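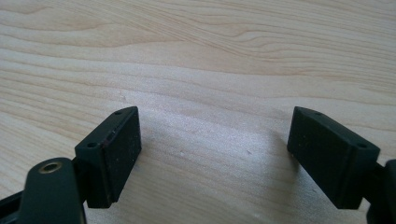
Open fingers of a Prollard hand-held gripper over a wooden tabletop

The Prollard is a hand-held gripper with an attached camera, sold by the equipment maker Cultier for recording demonstrations of manual tasks. The recordings are used to train control software for robot arms. It is offered as a single unit, as a pair, and as part of a yearly service plan that covers replacement parts and file storage.

History

Work on the gripper began at Eslow, a design workshop run by Santeri Huttunen and Itzel Manríquez. Their first version used a straight sliding jaw, which was dropped after testers complained that it jammed when crumbs or sawdust got into the track. The second version moved to pivoting arms. Cultier bought the design in December of the following year and kept Manríquez on as lead designer. The name comes from a street near the Eslow workshop.

An earlier Cultier product, the Zeng, was a glove with sensors sewn into the fingers. It was taken off sale when the gripper came out, and owners could trade it in for a credit toward the new tool.

Design

The tool has two fingers that close toward each other when the user squeezes a trigger. Each finger ends in a dark rectangular block with a flat inner pad. Small round holes are set into the top of the block. A brass-colored eyelet is fitted near the end of the rounded arm beside the left finger. The camera looks out over the fingers, so that both remain in view at the bottom of the picture while the user works.

Pads are treated as a wear part. The standard kit comes with 3 spare sets, and the manual advises changing them after 300 hours of use or sooner if the surface has gone smooth. Changing a set takes a small screwdriver, which is not included. 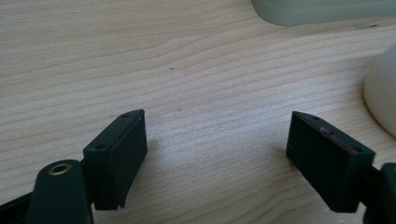
The gripper with its jaws apart, near a cream-white cylindrical object

Use

A session normally starts with the operator opening and closing the fingers a few times so the software can find the limits of the jaw. The operator then carries out the task at normal speed, one attempt per recording. Cultier recommends plain, matte work surfaces and even light from overhead. Glossy tabletops are usable, but strong reflections can make small objects harder for the software to find.

The service plan lets customers upload recordings to Cultier, where they are checked for dropped video and returned with a short report. Plan holders can also order replacement arms at no charge. Pads are billed separately.

Reception

Apinya Wongsuwan, who reviewed the kit for a trade newsletter, tested it for 18 days on kitchen and packing tasks. She rated it well for comfort and for how little training new users needed, but found the trigger stiff and the manual thin on troubleshooting. So-ying Chu, writing for the same newsletter, compared the purchase price with the service plan and judged the plan worthwhile only for groups that record every day.

Cirilo Cuevas, a repair technician, has published a guide to rebuilding the pivot at home. Cultier does not endorse the guide, and opening the pivot ends the warranty.

See also

Eslow
Robot end effector
Zeng (sensor glove)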